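Demountable partition

A demountable partition is an interior wall made of factory-finished panels held in a metal frame, which can be put up, taken down and put up again without plastering or wet trades. The term covers office partitions, exhibition walling, classroom dividers and the temporary rooms built inside larger halls. It is usually set against the stud wall, which is destroyed when it is removed. How far the two differ in practice is disputed, as many partitions sold as demountable are never moved, and a fair number of those that are moved end up in a skip.

Terminology

Manufacturers use "demountable", "relocatable", "movable" and "modular" more or less as they please. A movable wall, strictly speaking, is one that can be shifted in the course of a working day, such as a folding or sliding wall in a conference hotel. A relocatable partition is supposed to survive a change of address. "Modular" says only that the panels come in repeated widths, and it has been applied to products that need a saw on site. Buyers' guides often print a table setting out the differences, but no two tables agree.

Construction

Most systems have three parts: posts, rails and infill panels. Posts and rails are commonly aluminium or folded steel. Panels may be melamine-faced chipboard, plasterboard wrapped in vinyl, painted steel over a mineral core, glass, or a plastic honeycomb sheet. The panels drop into a groove, clip on from one side, or are held by cover strips. Clip-on panels are the quickest to change and the most likely to rattle.

The base matters more than brochures suggest. Floors are seldom level, and a run of panels will show gaps at the top if it follows a slope at the bottom. Better systems have screw-adjusted feet beneath the bottom rail, which lets the installer level the run before the panels go in. The gap left under the rail is then either covered with a skirting or left open. Freestanding systems, which are not fixed to the floor or ceiling, rely on splayed feet or returns at right angles to stay upright, and some have castors.

Ceilings are a separate problem. A room within a room may be left open at the top, given a light grid, or closed with panels. Closing it improves privacy but brings in questions of ventilation, lighting and sprinkler cover that the partition supplier will generally describe as someone else's.

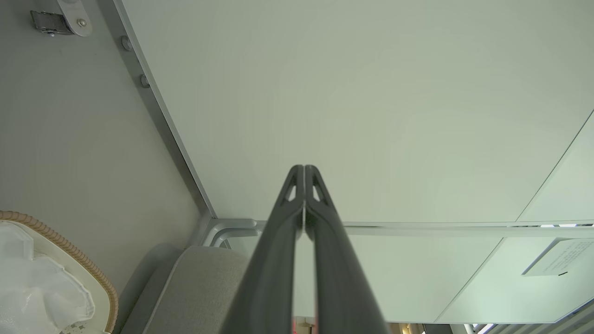
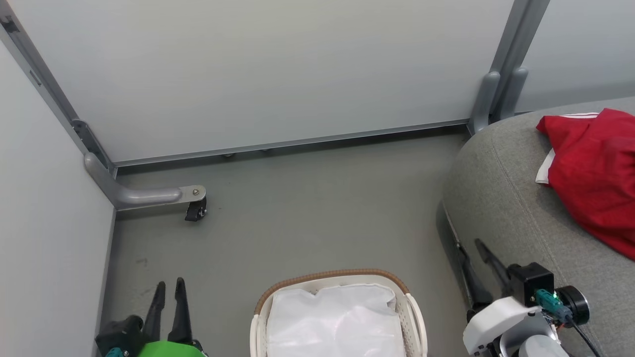
Plain white ceiling panel (first picture); pale wall panels with aluminium framing and a grey metal base rail (second picture).

Sound

Claims about sound reduction deserve particular caution. The figure in a catalogue is normally obtained from a single panel or short run sealed into a laboratory opening. An installed partition has doors and joints, a gap at the floor and often a suspended ceiling that carries on over the top. Sound takes the easiest route, and a good panel with a poor seal performs much like a poor panel. Acoustic consultants tend to quote lower figures for finished rooms than suppliers do for the same product, and tenants tend to side with the consultants.

Open-topped rooms offer almost no speech privacy whatever the panels are made of. They continue to be sold as "quiet spaces".

Reuse and cost

The main argument for demountable partitions is that the higher purchase price is recovered when the wall is moved. The evidence for this is thin. Much of it comes from the trade, and the comparisons usually assume that every panel is reused, that the new room has the same ceiling height as the old one, and that the labour of taking down is close to nothing.

One of the few attempts at an independent count was made by the building surveyor Raili Heinonen, who followed a stock of 678 panels belonging to a single landlord through the refitting of 5 office floors. She found that 141 were put back into use. The rest were the wrong height or damaged at the edges, or could not be matched in colour to newer stock. Heinonen's study has been criticised for covering only one landlord and one make of panel, a discontinued range called Turoretti, for which spare clips had become hard to find. Martti Kallio, formerly of the supplier Allico, argued that a current range would have done far better. No comparable figures for a current range were offered.

Storage is the other weak point. Panels kept on edge in a dry store last well, but such space costs money, and owners who expect to need the panels again "within a year or so" frequently dispose of them before then. Morag Mackay has suggested that a partition left in store for more than around 2 years should be treated as waste when costs are worked out. This has not been widely taken up by sellers.

Environmental claims

Lower waste is often given as a reason for choosing demountable systems. Aluminium framing can be recycled, though it takes a good deal of energy to make in the first place. Bonded panels — steel on mineral wool, or vinyl on plasterboard — are difficult to separate and are seldom recycled at all. A partition that is never moved may therefore have a greater environmental cost than the stud wall it replaced.

See also

Drywall
Exhibition stand
Folding wall
Suspended ceiling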